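La veine de Tarkside

Le carottier s'est arrêté à 70 mètres, et Wafula Mbwambo a poussé un cri qui a fait décoller toutes les corneilles de la vallée.

– Du quartz ! Et regardez-moi ces éponges, c'est plein de sulfures !

Hsiu-ying a lâché son thermos pour courir jusqu'à la caisse (le thé, tant pis !). Trois semaines qu'elle attendait ça, trois semaines à loger des schistes gris dans des boîtes grises, sous une pluie qui venait de côté, et voilà que la roche changeait enfin. Elle a posé la carotte sur ses genoux, sorti sa loupe, retenu son souffle. De la pyrite en cubes parfaits, de l'arsénopyrite en aiguilles, et là, dans une fissure pas plus large qu'un cheveu, un jaune plus chaud que les autres – un jaune qui ne changeait pas quand elle tournait l'échantillon.

– Raed, dis-moi que je ne rêve pas.

Raed Haddadin a pris la loupe à son tour. Il avait trente ans de métier et se méfiait de tout ce qui brille. Il a gratté le grain avec une aiguille, tout doucement, et le grain s'est laissé rayer sans s'émietter.

– Tu ne rêves pas, a-t-il dit, et il s'est mis à rire comme un gamin.

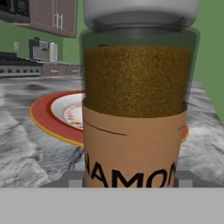
Ils ont chargé les caisses dans la vieille Honda, dont le coffre ne fermait plus qu'avec une corde, et ils sont descendus au village en chantant faux. Au laboratoire, Kwok-wai Huang les attendait avec la scie déjà en marche. Il voulait une lame mince avant la nuit, deux si possible !

Hsiu-ying est restée debout près du microscope, les bottes pleines de boue. Quand la première lame est passée sous l'objectif, elle a reconnu la fissure, puis une autre, puis tout un réseau qui filait à travers les cristaux comme un delta. Elle a attrapé son carnet et s'est mise à dessiner, si vite que la mine de son crayon a cassé.

– Un autre crayon, vite !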